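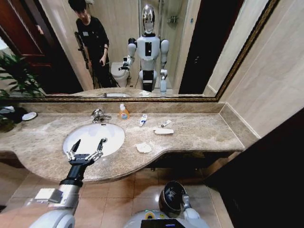
4. Results

4.1 How often people reported refilling

Diary entries first, then the interviews. We got 1352 usable entries out of the Henora households. An entry counts as usable if it has a time of day, a room, and at least one line about what was done to the soap (topped up, swapped, thinned with water, left alone). Entries with only a tick mark were dropped. So were entries clearly filled in all at once at the end of the month – same pen, same wording down the page. We were strict on this and probably lost some good ones.

Most entries are "left alone." Expected. The diary asks every evening and soap lasts a while. What matters is the run of entries before a change, and here the two building types come apart. In the older walk-ups people let the bottle get low and then replaced it whole. In the Tramutier blocks they topped up, often well before it was needed, and from a large refill pouch kept under the sink or in a hall closet. Same shops within walking distance, same prices on the shelf as far as we could check. Storage looks like the better explanation. The walk-up bathrooms had almost nowhere to put a pouch.

We had thought household size would do more. It does something: bigger households used more soap, no surprise, but they were no more likely to top up early once building type is in the model. Children in the home pushed toward foam and away from liquid, and foam households wrote longer entries, mostly complaints about the pump.

4.2 Thinning

Adding water to the bottle was more common than the earlier Himeck survey would suggest. That survey asked a yes/no question at the door. Ours let people write it down at night with no one watching, so we put the gap down to method before anything else. People who thinned tended to thin again. Once it showed up in a diary it usually came back before the month was out.

Reasons given, in no special order: getting the last of it out; the soap is too thick and the pump sticks; it was always done that way at home; the new bottle is on the list but hasn't been bought. Cost was named less than we planned for. The interview guide had a whole block on cost and it went mostly unused, which in hindsight was a waste of everybodys evening.

A few participants drew a line between "rinsing out" and "watering down." Rinsing out is one splash at the very end, used up the same day. Watering down is done earlier and lasts. Our coding sheet had just the one box for both. We went back and split them where the text allowed

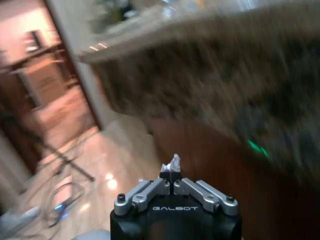 and left the rest under the joint code. The split changes the picture for the walk-ups. Nearly all of their thinning is rinsing out, right before the bottle is thrown away. In the Tramutier blocks it is mixed, and the watering down there happens in guest bathrooms more than in the main one. We don't have a good account of that. One guess: guest soap is bought for looks, nobody in the household uses it daily, and it thickens on the shelf. Another: the person filling it is using up leftovers from a different bottle and water helps the two mix. The interviews support both and don't settle it.

4.3 What "low" means

This was the part that took longest to code. Every household seemed to have its own point at which soap is "low," and people inside one household did not always share it. We asked participants to say in their own words when they would do something about the bottle. Answers sorted into 5 groups: when the pump spits air; when the bottle feels light; when the level drops under the label; when somebody else says so; and on a fixed errand day regardless of level.

The first and second need the bottle to be touched. The third can be done by eye from the doorway, so clear bottles should encourage it, and they do. Households with clear bottles acted earlier. Opaque and ceramic ones ran until the pump gave out. The effect holds in both building types and it holds with foam taken out. It is smaller in bathrooms with poor light. We only have the participants' own word on light (we didn't measure it) so treat that as a note for later.

"When somebody else says so" was the group we had not planned for. It came almost entirely from adults who share a bathroom with a person they described as the one who shops. These participants wrote "left alone" evening after evening, through to the last drop, and had no memory of the level when asked. Their partners' diaries for the same bottle read like a different bottle. For paired diaries we took the shopper's entry as the level of record and kept the other for the interview analysis only.

For a fuller worked version of the level coding see the appendix. Short version: coders marked the liquid as upper half, lower half, or under the pump tube. Disagreements between the 2 coders went to a second pass, blind to building. Most disagreements were at the middle line, where a curved bottle makes half by height different from half by volume. We went with height. It's what people go by when they look.

4.4 Placement

Placement got less attention in the diaries than we wanted. Next to the faucet is the default. Where the counter is wide the bottle drifts, toward the wall mostly, and then gets moved back after cleaning. Bottles that had drifted were refilled later, maybe just because they were out of the way. The Muñoz protocol we borrowed for the kitchen arm of the study has a grid for this and we should of used it in the bathrooms too. Next round.

Soap bars: 2 households, both walk-ups, both switched to liquid in January. Not analyzed further.

Figure 2. Soap dispenser bottle with a white pump head, amber-orange liquid in the lower half. Level codes are described in Section 4.3.
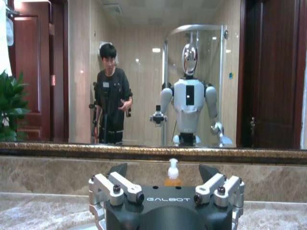
5. Limits

Self-report, one town, one season. Diaries make people pay attention to a thing they normally ignore, and several participants said they had never thought about the soap before we asked. Some of the early topping up may be our doing. We compared the opening week with the closing one and saw a small drop in top-ups, in line with that worry – small enough that the building difference survives it. Pouch size wasn't recorded.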